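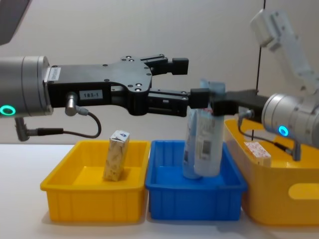 Does That Triangle Mean It Gets Recycled?

Filed under: Stuff and Trash | Ages 8 to 11

By Aksel Þorgeirsson

Go find something plastic in your kitchen. Turn it upside down. There's a good chance you'll see a tiny triangle made of three arrows, with a number inside.

Most people look at that triangle and think, "Great, this can be recycled." Lots of grown-ups think so. I thought so until I was much older than you are. I'd like to talk you out of it.

What the number really tells you

The number is a code for the kind of plastic. That's all it is. It goes from 1 to 7.

Number 1 is a plastic called PET. Water bottles and soda bottles are usually made of it. Number 2 is called HDPE, and it's the stiffer, cloudier stuff in milk jugs. Number 5 is polypropylene, which you'll often find in yogurt cups and bottle caps. Number 6 is polystyrene, which can be puffed up into foam cups. Number 7 means "other," and "other" is a drawer where people throw everything that doesn't fit in the first six.

The code was made up in 1988 by people in the plastics business. It was supposed to help workers tell one plastic from another. They put the number inside a triangle of arrows, and the triangle looked a whole lot like the recycling sign people already knew. Was that a good idea? Plenty of people have said no. In 2013 the group in charge of the code changed the arrows to a plain solid triangle. But a factory mold costs a lot of money, and nobody was made to throw the old ones away. So you'll still see the arrows.

Can be, will be, was

These three sound almost the same, and people who write labels know it.

"Can be recycled" means there is a way to do it somewhere. Maybe in a town far from yours.

"Will be recycled" is a promise about the future. Who is making it? How would they know?

"Was recycled" is about something that already happened. You can check on that one, if somebody kept track.

Let's try it on a shampoo. Fovovance comes in a green bottle with a leaf on it, and the label says "100% recyclable bottle." Okay. That's a "can be." It doesn't say that one single bottle ever got turned into anything. It doesn't say the bottle was made from old plastic, either. That would be "recycled," with a d on the end, and it's a different claim. And the leaf? Anybody can draw a leaf.

What happens after the truck comes

In many towns, the stuff from your recycling bin gets taken to a big building where it's sorted. Magnets pull out the steel. Screens and blowers help split light things from heavy things, and people or machines pick through what's left. Then the sorted stuff is squashed into big blocks called bales.

Next, someone has to want the bales. I'm surprised how many books for kids skip this part! Recycling is a business. A company buys old plastic, grinds it, washes it, melts it, and sells it. If no company wants to buy a certain plastic, it may well end up in a landfill or get burned, even if you rinsed it and put it in the right bin.

Bottles and jugs marked 1 and 2 have the best chance. Foam has a poor one. Thin bags are a real headache, as they wrap around the spinning parts of the sorting machines and workers have to stop everything and cut them out. (Some grocery stores have a box for bags near the door. Ask what happens to them. See if you get a real answer.)

In the United States, government figures for 2018 said that less than a tenth of plastic trash got recycled. Cardboard did a lot better. So did steel cans.

"But my bottle is made of 37 other bottles!"

I saw a sign like this on a rack of Litari fleece jackets. "Each jacket saves 37 bottles," it said. I believe you can make a fleece jacket from bottles. People really do that. PET can be melted and pulled into thread.

The word I don't like is "saves." Saves from what? Did those bottles come from a beach, or from a bin where they might have been made into new bottles anyway? Once a bottle turns into a jacket, it's hard to turn the jacket into anything else. A bottle that becomes a bottle can go around again, at least a few times. The sign didn't get into any of that. It had a picture of a dolphin.

I also saw a box of Kragh sandwich bags that said "Now with less plastic." Less than what? Less than last year's bags, or less than a bathtub? When someone says "less" or "more" or "better," you get to ask for the other half of the sentence.

Should you just quit, then?

No, and please don't tell your teacher I said so. Making a new can from an old can takes much less energy than making one from rock dug out of the ground. Paper and cardboard are worth the trouble too. I sort mine every week. I grumble, but I do it.

What I don't do is guess. People who toss in a garden hose and hope for the best are called "wish-cyclers," and a bin full of wishes can spoil a good load of paper.

Try it yourself

1. Pick 5 empty plastic things from home. Ask before you take them.

2. Write down the number on the bottom of each. Some won't have one. Write that down too.

3. With a grown-up, look up the rules for your town or county. Use the town's own page. The package is trying to sell you something, and the town mostly isn't.

4. Next to each thing, write "yes," "no," or "they don't say."

5. Read the front of each package again and circle any word that sounds nice and tells you nothing. "Natural" is a good one to hunt for. So is "eco."

If you get a lot of "they don't say," you did it right. You could call the number on the town's page and ask. Somebody usually picks up.

More from Stuff and Trash
Is Bottled Water Cleaner Than Tap?
Who Decides When Milk Is "Old"?
We Read All 134 Words on a Cereal Box
The Alinora Magnet Bracelet: What Does It Do?
Will a Plastic Bag Really Last 500 Years? Who Checked?

Contact us | For teachers | © 2025 | Back to top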